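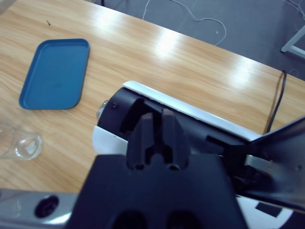
Kitchen and workshop tips: can a machine make the coffee yet?
Sun 29 June
By Aishwarya Kotian

Readers write in most months to ask whether an arm on a bench can take over the small chores. The short answer is that it can do parts of some of them, at a table laid out to suit it. Coffee from a capsule machine is a good test. The appliance does the brewing, so what remains is moving things, and moving things is where the trouble lies.

The job breaks down as follows. Take a capsule from the holder. Open the machine, drop the capsule in the right way round, close it. Put a glass under the spout. Press the button. Carry the full glass to the tray. A person does this half awake. For a two-fingered gripper the capsule and the lid are harder than the carrying, and the glass is harder than either when it is on its side.

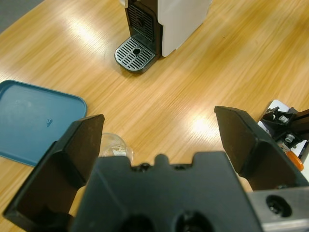 Capsule machine and drip tray, with the blue tray to the left.

Tips for laying out the table

Keep everything within one reach. If an arm has to stretch to full length it loses stiffness, and the fingers wander just when they need to be exact. At Bedham we moved the holder 63 mm closer in May and got fewer dropped capsules for it.

Avoid gloss. Varnished wood under ceiling lights gives white patches that shift as a wrist camera moves. Clear glass on a shiny top is the worst pairing. Turn off the nearest light, or lay down a plain matt cloth and tape its corners.

Use a tray with a raised rim. It gives the glass a fixed home and stops it rolling off the table if it goes over. Choose a colour well away from that of the bench.

Fix the coffee machine down. Pushing a lid shut takes more force than people expect, and a light machine will slide back. Rubber feet help. A strip of batten screwed behind it helps more, if the bench is your own.
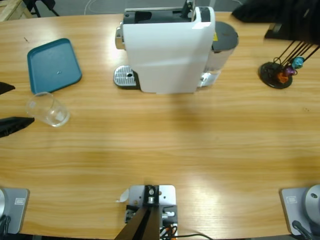
Glassware deserves a section to itself. A tumbler on its side has to be gripped, turned and set down on its base, and the turn often needs a second grip. With two arms, one can hold the base while the other lifts the rim. With one arm, the usual method is to roll the glass against a tray edge until it stops, then pick it up by the wall. Set the grip force low to begin with. Practise with plastic before you try anything you would mind breaking.

Capsules on wire holders look easy and are not. The rods run at a slant, so a straight pull jams the rim. Program the pull along the line of the rod. Load the holder with a few capsules only, spaced so that the fingers can get between them.

Tips for running it

Start each run from the same pose. Margaritis, whose Dukico controller we use, suggests a slow first pass with no water in the tank, and I would make that a rule. Keep cables off the working area. Wipe the finger pads every morning; coffee dust makes them slip. 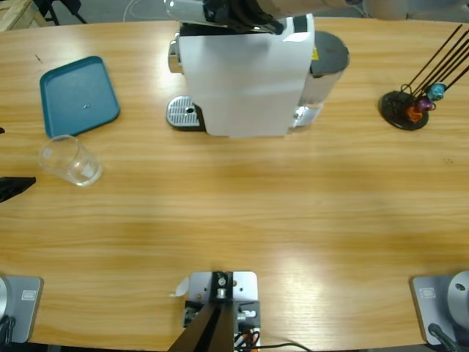 Check what the rest of the arm is doing as well as the fingers. The elbow and forearm need room too, and a path that is clear for the gripper may not be clear for the joint behind it. Set a height limit over the appliance, and a force limit low enough that contact stops the arm before the plastic gives.

On cost, the sums do not favour the machine. The pair of arms from Cliloletti came to £1865 second-hand, before brackets and wiring. For that you get one drink at a time, with somebody standing by the stop button. On a shop floor, where the same part arrives in the same place 3000 times, the case is much better. Loading a fixture or sorting caps into bins is sensible work for this kit now.

For the kitchen, I would hand over fetching the capsule and clearing the empty glass, and keep the hot drink for human hands. Next month: descaling, and which hose clips to keep in the drawer.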